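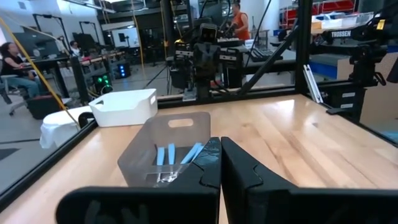 How to compare two sets of gripper fingers with a cutlery drawer's worth of spoons

If you're choosing fingers for a two-arm setup, start with spoons! They're cheap, they're shiny, they roll when you least want them to, and they lie so flat that a bad fingertip has nowhere to hide. Masanobu Arai and I ran this test on the Flomel fingers and the Ueda fingers in June, and you can do the same in an afternoon.

Step 1: Set out the table
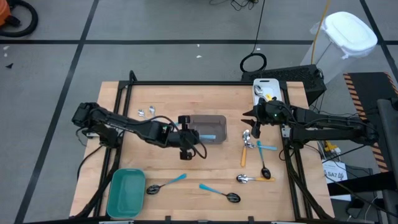 Start with a messy layout and keep it messy. Neat rows flatter every gripper. Let a few handles cross, the way the orange and light blue ones do on our table, and leave other spoons alone on bare wood so you get easy picks too. Mix your handle colors — it makes the video so much quicker to review later.

Step 2: Run the easy picks first

Open the fingers wide, come straight down, and close on the middle of the handle. Do 31 picks with each set of fingers at the same speed. Write down every slip, even the ones you rescue.

Step 3: Move on to the bins
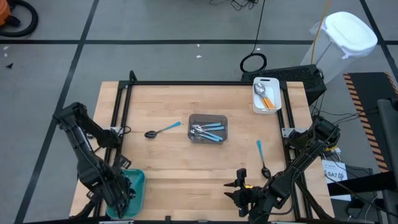 Picking out of a bin is where the two sets really part ways. The walls limit your approach angle, and thick fingers bump the rim before they reach anything. A small tray with utensils lying diagonally in it, like the translucent gray one in the middle, is a great place to begin. Wait 5 seconds after each lift before you score it, in case the spoon slides.

Step 4: Check your camera views

Save a wrist view and a fixed view of every run. The wrist camera is wonderful for seeing contact, but it loses the big picture as soon as the fingers get low. 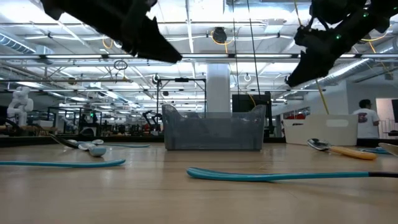 The fixed view fills in the rest, and it's the one I go back to when a score looks odd. Glare on polished metal can fool you, so compare both views before marking a miss. Then swap the fingers, put the spoons back in the same mess, and go again!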